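Subject: Re: [stosidgate-menders] metal sleeves for the lamp bases
Date: 2019-09-26

On the Stosidgate list, Flurcombe workshop wrote:
> We've still got the box of metal sleeves that came with the
> Bellitine lamps in August. 200 in there at least. Does anyone
> want them before they go for scrap? Also are they all the same
> size, the label only says "small".

Please don't scrap them!! I'd take the lot if no one else is after them, or split the box if they are.

Not all one size, no. Had a bag of them out last night and there's two sorts, you can only really tell by standing them on end and looking at the rim. The thin rimmed ones are the useful ones for me.

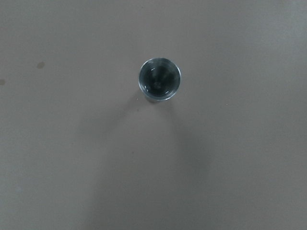
Thick ones won't go over the flex with the plug on, so you'd have to rewire, and I cant be bothered for a lamp that sells for a fiver. Anyone who likes rewiring is welcome to them.

If you're sorting, do it on a flat table, not the bench by the door, it slopes and they roll. Lost 4 under the radiator last time. Still there I expect.

Give the insides a wipe before you pack them. A pipe cleaner does it. No oil please, it gets on the shades.

Can collect from Flurcombe any evening after 5, just need someone to leave the side gate open. Will bring tubs. Got to run, bus.

> Reply by the end of the week or they're gone.

Replying, see above!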